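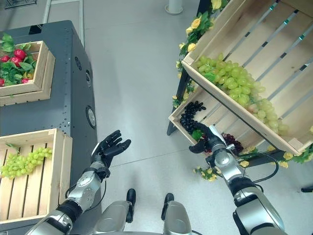

Plenty of robots are careful right up to the moment somebody writes "careful" down and asks for a signature, a Paditz shift lead remarked when the draft went around.

**Cisholm publishes handling rules for robots that work near produce**

September 2026. Cisholm today released its Code of Practice for two-handed robots at display stands and counters. It runs to 8 pages, five of them definitions, including a hard-won one for "bruise."

Under the code, a hand with no task stays open and still. A hand reaching into a crate moves slowly enough for a bystander to lose interest. Anyone on the floor may stop the machine without filling in a form first.

Paditz and Ansari tried the draft in June and sent back 3766 words of comments, nine of which were "fine."

The code is voluntary, free to copy and open for comment. Cisholm will read everything, including the remarks about the font. Requests go to the Cisholm standards desk, Cloltach office.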